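Foam pads or hard fingers for picking up thin cloth?
Asked by Yoon-hee Baek
Tags: grippers, fabric, hand-held, finger pads

I'm comparing finger sets for our hand-held grippers and I would like to hear from anybody who has spent time with soft items. The job is simple to state. Pick up a thin piece of printed cloth from a flat white table, move it over, and put it in a shallow plastic tray without leaving a corner hanging over the rim.

I have two finger sets to choose from. The first is the Pavura set, a solid block with a textured foam pad glued to the inner face. The second is the Trisodier set, a flat finger with no pad at all. Both close with the same trigger pull as far as I can tell, but I haven't measured it.

What I have noticed so far:

The foam holds well once it has the cloth. It almost never drops it on the way over. But it is thick, so it is hard to get one finger under an edge that is lying flat, and I end up pinching from the top and hoping. 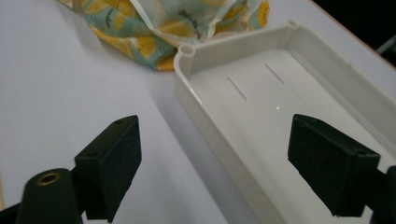
The other problem with the foam is letting go. When I open the fingers over the tray the cloth tends to stay on one pad, and I have to wiggle my wrist to get rid of it. By then it has shifted and one side is over the rim. The flat fingers let go right away, but I lose the cloth on the way maybe every fourth try, more if I grabbed only one layer.

I don't want to change the tray. The tray is fixed by the people we do this for. I can change the pads, the grip angle, and the order of the steps. We have a batch of 2,000 picks to get through before December, so whichever set I choose I will be living with it.

Is there a pad material in between? Or is this a matter of technique?

Answer from Tae-yang Noh (accepted)

Some of both. I'll start with technique, which costs you nothing.

Don't try to get under the edge. With thin cloth on a smooth table, put both fingertips down on top of it with the gap open a little, press lightly, and close. The cloth bunches up between the fingers and you get a fold with several layers in it. A fold is much easier to hold than an edge. This works with either set. If the cloth slides away as one piece, you are not pressing enough, or the gap was too wide when you started.

For the release, lower the fingers until the cloth is touching the floor of the tray, then open. If you open above the rim the weight of the cloth has to pull it off the foam, and thin cloth doesn't weigh enough. Once part of it rests on the tray, back the fingers out along the direction they point. Don't lift straight up.

If you work with two grippers, use the second one. Put it down on the far side of the bundle and hold it still while the first one lets go. It feels slow for the first 10 tries or so and after that you stop thinking about it.
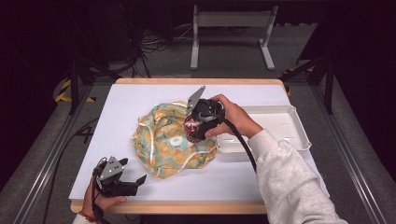
Two hand-held grippers and one piece of printed fabric, tray at the right side of the board.

On the pads: yes, there is an in-between. We cut ours from Edet sheet, the 2 mm one, a plain rubber with a fine rib. It grips less than foam and lets go much cleaner. Stick it on with double-sided tape first so you can peel it off if you don't like it. Turn the ribs so they run across the finger. We had them lengthwise for a week and the cloth slid straight out the end.

One thing to check before you swap anything. Foam wears, and new foam holds on more than old foam. If you put fresh pads on recently, your release trouble might get better without you doing much. Write down the date you change pads. We didn't, and we could not compare our early picks with the later ones.

Comment from Yoon-hee Baek: Thank you. Bunching from the top works a lot better than what I was doing. I'm still getting a corner over the rim sometimes, but it is now a small correction and not a redo. I'll order the rubber.

Comment from Joon-young Ji: Which tape? Ours creeps when the room gets warm.

Comment from Tae-yang Noh: The thin cloth-backed kind. Clean the finger with alcohol first.

Answer from Maribeth Javier

I would just go with the foam. We tried three or four other things at Lestamwood and went back to it. Dropping is worse than sticking.

Answer from Young-sook Wi
September 9, 2023

I agree with most of the accepted answer but want to add something about cords. If your cloth has elastic or ties on it, foam is a nuisance. The cord gets pressed into the pad, stretches when you open, and then drags the whole thing back toward you. Flat fingers don't have this trouble. So it depends what is in your 2,000 — if it's all plain cloth, foam or rubber is fine, but if there are ties on some of them I would test those separately before you commit to a set.

Also look at your cable. On ours it dragged over the cloth while we were placing it, and for a while we blamed the pads.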